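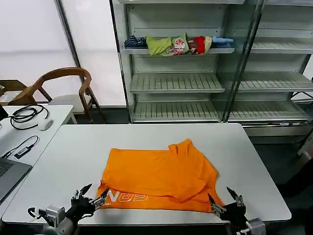
Gwilym Yorath would like it known that a T-shirt does not need to be folded at all, that he has rolled his for years, and that the people who disagree with him can come to his house and look in the drawer. He made the offer twice on Saturday, to a room at the Fustwood community annex that had turned out for a free morning on folding laundry and was hoping to get on with it.

Araceli Zepeda, who was running the morning, thanked him and picked up another shirt.

The session was the first of 3 planned at the annex before the holidays, and it drew more interest than anything on the calendar since the gutter talk in May. The premise was modest. Bring a shirt, learn to fold it so that it stands up in a drawer, go home. It was scheduled for an hour and ran closer to two, most of the overage being argument.

Zepeda teaches what she calls the plain fold. The shirt goes face down on a flat surface, shoulders squared. One side comes in toward the middle with the sleeve doubled back on itself, then the other side the same way, and the long strip that results is folded up from the hem until it is short enough for the drawer it is meant for. She does not care whether that takes two folds or three. She cares a great deal about smoothing the fabric before each one, and said so often enough that by mid-morning the back row was saying it along with her.

Collars were the first sticking point. Yareli Ayala wanted to know why hers always ended up in a wad on one side, and Zepeda told her she was starting from the hem, where the cloth is easy to grab, and pushing all the trouble up to the neck. Start at the shoulders, she said. Ayala tried it, got a tidy rectangle, shook it out and did it again to make sure. The second one was worse.

Then came the matter of printed shirts. Nadhirah Subramaniam favors folding so the logo lands on the outside, which lets her find the one she wants without digging. The opposing view, held loudly near the coffee, was that a print creased across the middle will crack sooner or later and ought to be tucked away flat. Zepeda's position was that both sides probably owned too many shirts with printing on them. This was not well received.

Table height also got an airing. Several people admitted to folding on the bed, and one to folding on top of a running dryer, which Zepeda allowed was warm but discouraged on the grounds that it moves. She recommends a hard table at hip level with enough depth that the shirt isn't sliding off the near side while you work on the far one. Kitchen tables are fine if somebody has wiped them. Ironing boards are too narrow, and she will not be discussing ironing boards again after the way it went last year.

Yorath was given the floor for his rolling demonstration shortly before the end. He produced a firm, even cylinder in very little time, and it was generally agreed to look good. It then rolled off the table. He put this down to the floor of the annex, which he has long maintained is not level.

Noemí Valdovinos, who keeps the annex calendar, said 8 people had already put their names down for the next session, on fitted sheets, and that she had reminded each of them it would be one hour. Anyone coming should bring a sheet, preferably clean, and a second person if they have one. The third session covers towels and is expected to be quiet, although Yorath has asked what time it starts.

Registration is at the annex front desk during regular hours. A gray sweatshirt, size large, was left behind on Saturday and can be picked up there too. It has been folded.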